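Octobre -- par Leopold Lüthi

Quand le bras s'arrête en plein geste : retrouver la cause d'un arrêt de protection sur un portoir à tubes

Si vous faites manipuler du verre par un petit bras, vous avez forcément connu ça : la pince descend vers le tube, un claquement de freins, et le programme affiche un arrêt de protection. Chez nous le code était 887, et il est revenu 2 fois dans la même matinée sur la cellule Kumeo. J'ai adoré chercher (oui, vraiment !), alors je vous donne la méthode complète.

Avant de commencer

Ne relancez rien. Le premier réflexe est d'acquitter et de repartir, et c'est comme ça qu'on casse un tube ou qu'on tord un doigt de pince. Notez l'étape du programme en cours, sauvegardez le journal, puis enfoncez l'arrêt d'urgence avant d'approcher les mains. Lunettes et gants anticoupure, même pour un seul tube.

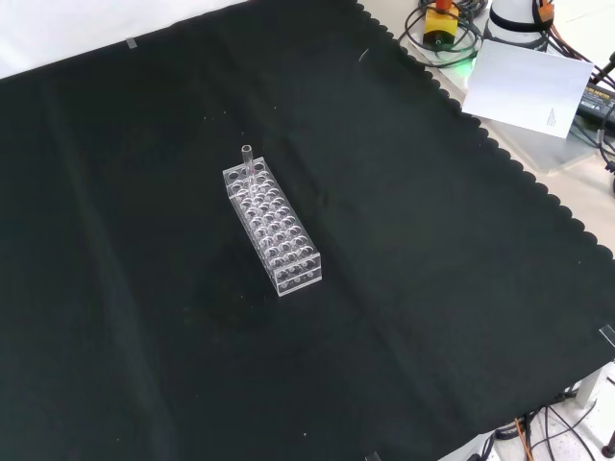
Le code 887, dans la bibliothèque Nernutach que nous utilisons, signale un effort vertical supérieur au seuil pendant une descente. Il dit que la pince a rencontré quelque chose, sans préciser quoi. Commencez par ce qui peut bouger sous le portoir : notre nappe noire est très pratique pour le contraste, mais elle est souple, elle fait des plis, et elle ne tient que par des bouts de ruban adhésif transparent. Passez le doigt sur chacun, recollez au moindre doute. Vérifiez ensuite que le boîtier jaune à bouton rouge reste accessible malgré les câbles enroulés autour. Je le déplacerais volontiers de l'autre côté, côté opérateur.

Rejouer la descente à vide

1. Retirez le tube, déverrouillez l'arrêt d'urgence, passez en vitesse réduite. Nous sommes à 8 % et c'est très bien.

2. Lancez la descente pas à pas, une main sur le bouton d'arrêt. Si l'erreur revient sans tube, cherchez du côté du portoir ou de la hauteur de consigne.

3. Si tout passe, remettez le tube, bien au fond de son logement, et recommencez en suivant la caméra du poignet. Le plexi transparent superpose les trous de l'étage du haut et ceux du bas, alors prenez votre temps : fiez-vous au fond arrondi du tube plutôt qu'aux reflets.

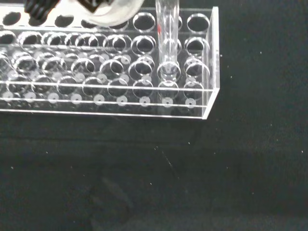

Corriger le décalage

Dans notre cas, le portoir avait pivoté de 2 degrés par rapport à la position apprise. Un doigt descendait sur le bord du tube au lieu de passer à côté -- d'où l'effort, d'où l'arrêt. Réapprenez deux points, un à chaque bout du portoir, et laissez Jidedix recalculer le repère. Ne montez surtout pas le seuil d'effort pour faire taire l'alarme ! Il a très bien fait son travail.

Refaites ensuite une série complète en vitesse réduite avant de repasser en vitesse normale. Si un tube a été touché, mettez-le au rebut, une fêlure ne se voit pas toujours.

Prochaine page : le réglage du seuil d'effort pour les pinces Quintela.

Contact | © Leopold Lüthi | Haut de page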